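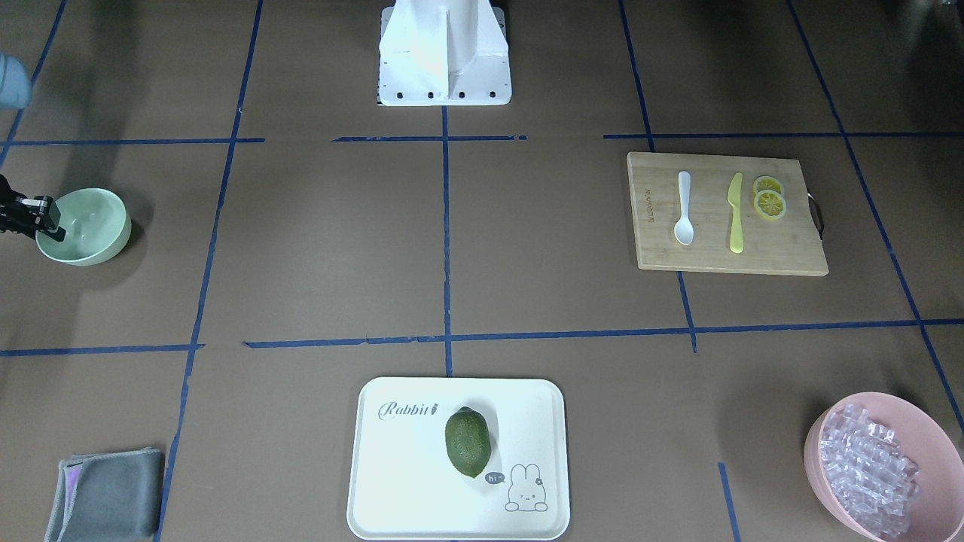
Si-woo Joo asked whether the user group day in Gestville should go ahead in February as planned, given that the venue could not yet confirm its room sizes. Members agreed to keep the month and to review the position once the hire contract had been received.

Minutes of the Roleck Content Management User Group, planning meeting, October 2021

1. Minutes of the previous meeting
These were approved with one correction: the training session at Bollell was attended by 24 people.

2. Programme
Raquel Neves reported that 11 talks had been offered and that two tracks could be filled. Speakers from Peixoto had asked for a longer slot on moving older websites to the new release. It was agreed to grant this and to shorten the opening session.

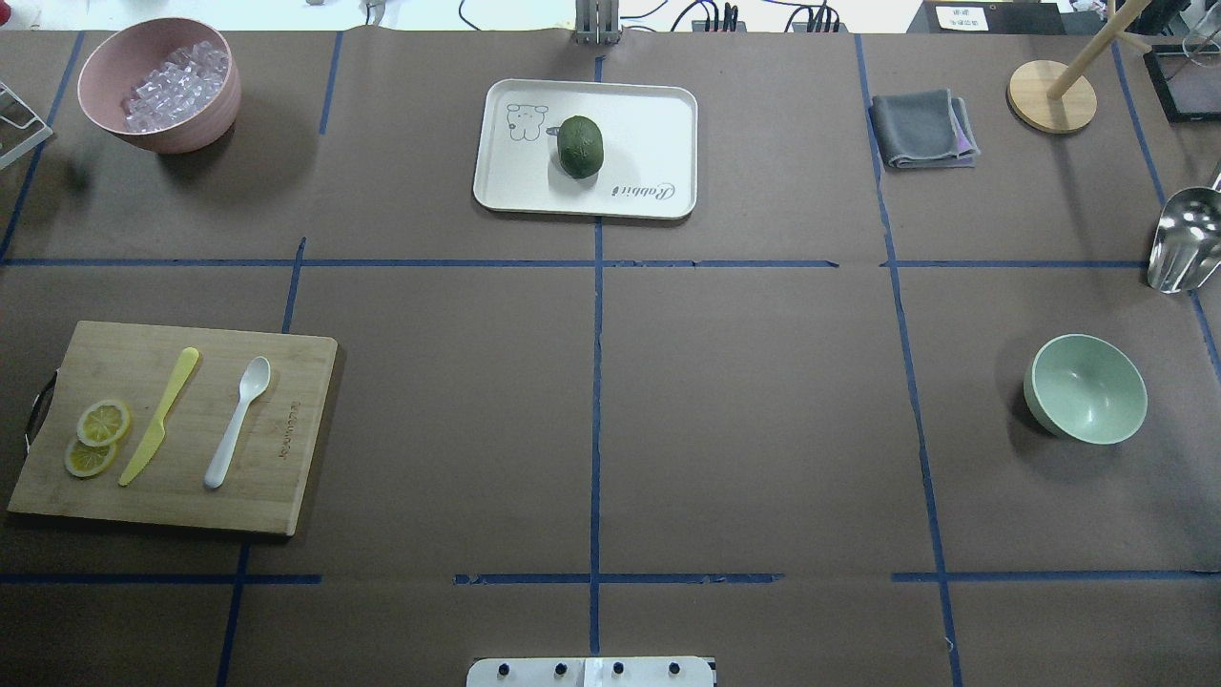 The closing date for further offers was left unchanged. Speakers are to send their slides one week before the event.

3. Budget
The balance stood at £2,163 after payment of the web hosting bill. Ticket prices will be held at last year's level. A request to pay for live streaming was deferred until quotes had been obtained.
Action: Si-woo Joo to obtain quotes.

4. Any other business
The mailing list will move to the new server before registration opens.
Action: Raquel Neves to notify members.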